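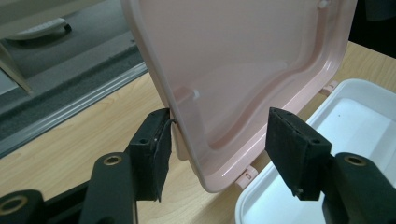 How often do the finger pads need changing?

When they stop holding, and going by our own log that comes a good deal sooner than the seller will tell you. We change ours at 200 hours of handling.

Hilteo two-finger hand gripper: pads, rings and linkage

Stock no. 2234. Supplied by Branholm, Sustutthorpe. Page last revised 26/07/2020.

The sales sheet calls the pads "fit and forget." I would not forget them. The black facing frays at the edges first, and stray strands can get between the pad and whatever it is closing on. With thin plastic such as a hinged box lid, a frayed edge matters more than it does on a solid block. A pad can look rough and still grip well, though, so test it before you throw it out.

What comes in the box

One hand gripper, 2 spare pads, a hex key and a leaflet. The leaflet covers fitting the pads and skips taking them off.

Changing a pad

Open the fingers all the way. Back out the pad screw and pull the pad straight off its arm. Pick off the old glue with a plastic scraper. Solvent is suggested in the leaflet, but it left our arms sticky and we have stopped using it. Press the new pad on, run the screw in by hand, then give it a quarter turn with the key. Close the fingers slowly and see that the faces meet flat.

Brass rings

The ring inserts are pressed into the black arms. Branholm says they never work loose. One of ours did in March, after 7 weeks. Push on each ring with a thumb when you change pads. If it moves, send the arm back. Gluing it in place is a poor fix and the claim form asks if you tried it.

Linkage bar

Wipe it with a dry cloth. Leave oil off it, whatever the video says, as lint sticks to it and ends up on the pads.

The Alemneh "long life" pads

They cost almost twice as much. Selamawit Adugna ran a set next to the standard ones on our bench and saw no difference in wear. They do fit, and the screw is the same size. Until someone shows us better numbers we are ordering the plain ones.

Spare pads are sold in pairs. Arms are sold left or right, so check which you need before ordering.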